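Liscombe Island: Community Patch 7 – README

Maintained by Hannelore Dreßler and Lamduan Petchrat
Last change to this file: 2021-12-30

What is this

Community Patch 7 is an unofficial update for the survival game Liscombe Island, PC version. The studio has stopped with the updates after the harbor expansion, and the players continue the work since then. The patch contains bug fixes, a new balance for the weapons and one limited time mode which was in the old game files but could never be started. You need your own copy of the game. We do not give out any original game files and please do not ask for them in the forum.

What is new in 7

Storm Market mode. Two teams start at the opposite ends of the island and must carry goods to the market before the storm closes. The mode was half finished by the studio. Reinhold Mühlbauer wrote the missing scoring part and Detlef Frerichs made the new spawn points. Until now the mode works only on the island map, not on the Rieger Valley map.

Flare crossbow. The damage over time was counted double when the target stood on a slope. This is repaired. The crossbow will feel weaker to many of you, but it is the value that was always written in the item text.

Rowing boats. A boat with four players does not sink anymore when it touches the pier. With five players it still sinks, and we leave it so.

Inventory. The stack limit for arrows is now 165. Before, the limit was different in the chest and in the backpack, and arrows were lost when you moved them.

Dedicated servers. The memory leak after a map change is much smaller. A server that runs roughly 1,000 matches without restart should still be restarted by hand one time in between.

Requirements

Game version from September or newer, with the harbor expansion installed. Older versions start, but the menu shows empty buttons. The patch works together with the Estilance texture pack if the texture pack is installed first. It does not work together with the Biteo launcher – the launcher checks the files at each start and writes the old ones back. If you use this launcher, start the game directly from its folder.

Installation

1. Close the game and the server tool.
2. Make a copy of your folder "saves". Characters from patch 6 are converted at the first start and cannot be used with patch 6 after this.
3. Unpack the archive into the main folder of the game, and say yes when you are asked to replace files.
4. Delete the folder "cache". It is created again by itself, and the first loading takes longer.
5. Start the game. In the lower right corner of the main menu you should read "CP7".

If you still read "CP6" there, the archive was unpacked one folder too deep. This is the most frequent question in the forum.

For server owners

The file server.cfg has two new lines. The line storm_market can be 0 or 1, and it is 0 if you write nothing. The line market_time is the length of one round in minutes. Values under 7 are accepted, but the storm then arrives before the slower team can reach the bridge, so the match has not much sense.

All players on one server must have the same patch number. A player with the old number gets the message "connection refused" without more explanation. We want to make this message better in the next version.

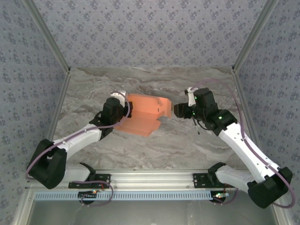

Known problems

– The torch gives no light inside the lighthouse when shadows are set to low.
– In Storm Market, the spectator camera stays sometimes at the last market and does not follow the players.
– The Polish and the Thai menu texts are not complete. Lamduan works on the Thai texts, for Polish we are searching for somebody.
– With the controller it is not possible to close the map with the same button that opens it. Use the back button.
– Wolves can walk through the closed gate of the north farm. We know it since patch 4 and could not find the reason.

Reporting bugs

Write in the forum in the section "CP7 reports", with your log file and the name of the map. Please look first if your problem is in the list above. Reports without a log file are very difficult for us, above all when it is a crash.

Use and changes

You may change the patch for your own server and share your version, when you keep this file in the archive and give your version another name. Selling it is not allowed, also not as a part of a paid server package.

Thanks

Lutz Lindemann for the tests on old graphics cards, and the players of the Rieger Valley server for their patience with the first builds.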